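Home and Small Office Organization
Unit 2: Sorting and Storing Small Items
Handout, February 14, 2020

Reading for this unit: the chapter on drawers and cabinets in the course packet. Bring your floor sketch from Unit 1.

Why small items cause trouble

Large things tend to get a place because they are in the way until they have one. Paper clips, spare keys, batteries, buttons and picture hooks do not get in the way, so they end up in whatever is closest. Most households have at least one mixed drawer. The usual result is that people buy things they already own.

Terms

Category: a group of items used for the same job. Tape and scissors can be one category even though they look nothing alike.
Container: anything that sets a limit on how much of a category you keep.
Home: the fixed place where the container stays.
Overflow: what is left when the container is full.

Sorting before buying

Do not buy containers first. Empty the drawer or shelf completely and sort by job. Put aside anything broken or unknown. Unknown items go in an envelope with the month written on it. If the envelope says November and you have not opened it by spring, throw the contents out.

Measure the largest item in each category, then the space where the container will go. Write down the inside size of a drawer, not the outside. The two can differ enough to matter with thick-walled wooden units.

Open, closed and clear

Open trays are quick to use but collect dust. Closed boxes look neat and need labels. Clear fronts let you check the contents without opening anything, and they suit items that change often. Keep medicines and button batteries in a locked place, whatever type you choose.

Labels

Use the word you would say out loud when looking for the item. "Hooks" works better than "hardware, misc." Put the label on the container, never on the lid, since lids get swapped.

Assignment

Choose one mixed drawer at home. Sort it, list your categories and hand in the list with measurements. Two pages at most. Late work loses one grade step.

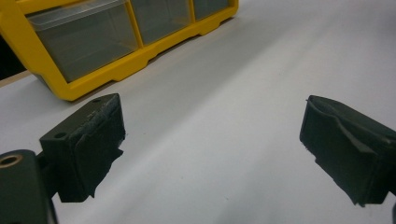 Small drawer unit with clear fronts in a yellow plastic frame.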